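5. Keeping the world model current

Most of the trouble we had with this system came from the planner being right about a kitchen that was out of date. I spent my first weeks on the project blaming the trajectory optimizer, and I'd like those weeks back. The optimizer was fine. It was being handed a collision world with the drawer shut, long after the drawer had been opened, and it planned beautifully through the drawer front.

So this section is about Brukano, the piece of software that sits between perception and planning and decides what the planner gets to believe. Section 4 covered the segmentation network and the depth fusion, and Section 6 covers the controller. Brukano is the thing in the middle, and it's smaller than either of them (the core is one C++ library with a Python wrapper that Keegan Costigan wrote because he got tired of recompiling).

5.1 What goes into the collision world

The planner, Pomare, wants boxes, cylinders and convex hulls. It doesn't care what anything is called. Perception, on the other hand, gives us labeled point clusters with a confidence each, and a lot of those clusters are partial, because whatever stands in front hides whatever stands behind. A plain approach is to fit a shape to each cluster on every cycle and throw the old world away. We tried that first! It flickers. A canister at the back of the counter vanishes whenever the gripper passes over it, and if a planning request lands at that moment you get a path straight through the canister.

The opposite approach is to keep everything until you have proof that it's gone. That's safe in a dull sort of way, but the world fills up with ghosts. You move a plate, and for a while there are two plates, and the planner squeezes between them or gives up.

Brukano keeps every object as a small record with a shape, a pose, a last-seen stamp and a flag for how the object is allowed to change. The flag is the part that matters. Rigid things that stay put (a toaster, a cutting board) are marked as furniture and decay very slowly. Rigid things that get picked up are marked as movable, and they lose their place in the world as soon as we have clear depth returns from behind where they used to be. Anything with a hinge or a slide is marked as articulated and carries one extra number, its joint value. Cloth is its own category and I'll get to it, reluctantly, in 5.4.

Figure 4 is the counter from overhead, with the toaster oven door swung open toward the middle and the arm reaching down over the cutting board. Nearly every category above can be found in it, and so can the arm's own cables, which belong to no category at all. 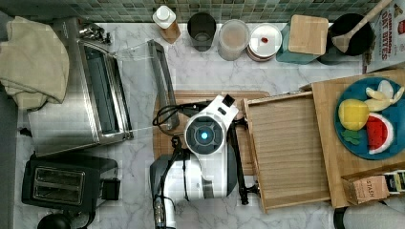

The articulated records are where we got most of our improvement, so let me stay on them for a bit. Each one holds a parent body, a child body and a joint axis in the parent frame. For a door, the joint value is an angle; for a drawer, a distance. We don't estimate the axis online. Elsie Prendergast measured the axes by hand and typed them into a config file, and anyone who wants to run this in a new kitchen will have to do the same, or plug in one of the many published methods for learning them. I looked at doing the latter and decided I'd rather finish the paper.

With the axis known, updating the joint value is a one-dimensional search. We slide the child body along its axis, render the expected depth at each candidate value, and compare it with what came in from the cameras. The best match wins if it beats the current value by a margin. If it doesn't beat the margin, the old value stays, and we widen the uncertainty. The widened uncertainty turns into a fatter collision shape, but only along the axis. A drawer we haven't seen properly for a while gets longer in the planner's world. It doesn't get wider, and that single choice recovered a lot of free space beside it that our earlier padding had eaten.

5.2 Asking instead of pushing

In the first version, Brukano pushed a fresh world to Pomare at the perception rate. Pomare then had to copy it, rebuild its distance field and invalidate whatever it was halfway through. Long plans never finished, because the world kept changing by a hair under them.

We flipped it around. Pomare now asks for a snapshot when a request comes in, plans against that snapshot to the end, and hands the finished path back to Brukano for one last check against whatever the world looks like by then. If the path still clears everything, it goes to the controller. If it doesn't, Brukano returns the object at fault and Pomare replans from a new snapshot, seeded with the part of the path that was still good. Building a snapshot takes 115 ms on our machine, most of it in the distance field, and I think a better programmer could halve that.

There's a subtle bug waiting for anyone who copies this design. The last check has to use the same padding as the snapshot. Ours didn't, for longer than I'd like to admit, and we logged a great many paths that were accepted by Pomare and then rejected by Brukano for passing too close to something Pomare had been told was thinner. Bevan Rewi found it by plotting rejected paths against object class and noticing that the rejections piled up on articulated objects and hardly anywhere else.

5.3 Grasps on handles

Handles deserve a note of their own, since they're the one place where the robot is supposed to touch the collision world. The usual trick is to remove the target object before planning the final approach. With a drawer that's a bad idea, because removing the drawer removes the drawer front too, and the fingers are then free to plan through it on their way to the handle.

We store the handle as a separate child of the drawer body, sharing its joint value. When a grasp request names the handle, only the handle's shape is dropped from the world. The front stays, and so do the sides and whatever sits on top of the box. The approach corridor is then cut from the handle outward along the joint axis, a bit wider than the open gripper. Figure 5 has the sort of drawer I mean: it's pulled out, with a long black bar handle fixed across the front by a square bracket at each end. The brackets are in the model as well – leaving them out gives you a grasp planner that loves the very ends of the bar, where there isn't any room for a finger.

What I haven't solved is the order of operations when two articulated objects share space. An open door and an open drawer can each be reachable alone and block each other when both are out. Brukano will report the conflict correctly, but Pomare has no idea that it could close one to get at the other. It simply fails and says so. My view is that this belongs to the task planner, one level up, and that the geometric layer should stick to reporting.

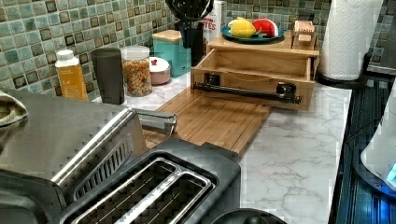
Maxine Tomoana read an early draft and told me flatly that I was ducking the problem. Her argument was that the geometric layer already knows which joint value would clear the path, since it searches over joint values anyway, and that making the task planner rediscover this by trial and error was a waste of everyone's compute. "You have the answer sitting in memory and you're returning a failure code," was how she put it.

I've come around to about half of that. The current code now attaches a hint to the failure: the blocking object, plus the nearest joint value at which the path would be clear, if there is one. The task planner can ignore it. I still don't want Pomare moving furniture on its own initiative, and Maxine and I have agreed to leave the argument there until the next paper.

5.4 Cloth, cables and other embarrassments

Cloth is handled badly. A towel draped over an appliance is fused into one height map together with the appliance, and the result is a lumpy hull that covers both. It's conservative and it costs us reach at that corner. Kiri Baxter tried fitting a thin shell over the known appliance shape, and it looked great until the towel shifted and the shell didn't.

Cables are worse, because they're attached to the robot and move with it. The self-filter removes points that fall near the arm model, but a loop of cable can swing well outside that model. We mask a hand-tuned region beside the wrist and accept that anything real inside the mask is invisible to depth updates while the wrist is there. The records keep their old values in the meantime, so a furniture object under the mask is safe. A movable one might not be.

5.5 How much it helped

We replayed planning requests through both versions of the stack, using logs recorded in December at the Olham site and at Grotska. The old stack, with per-cycle refitting, produced 709 paths that failed the final collision check out of 3519 requests, so a fifth of its work went straight in the trash. Brukano failed the check 115 times out of 3603. The request totals differ because replanning changes what gets asked next, and I couldn't find a fair way to force them to match. (The repeat of 115 from the timing above is a coincidence; I went back and checked.)

Of the failures that remain, most involve movable objects that were hidden and then shifted while hidden. More cameras would help with that. A better decay rule might help too, and the one we use is still a straight line with a slope I picked by eye. All results here are from the code as tagged on Mar 12, 2020, and the config files with Elsie's joint axes are in the same archive.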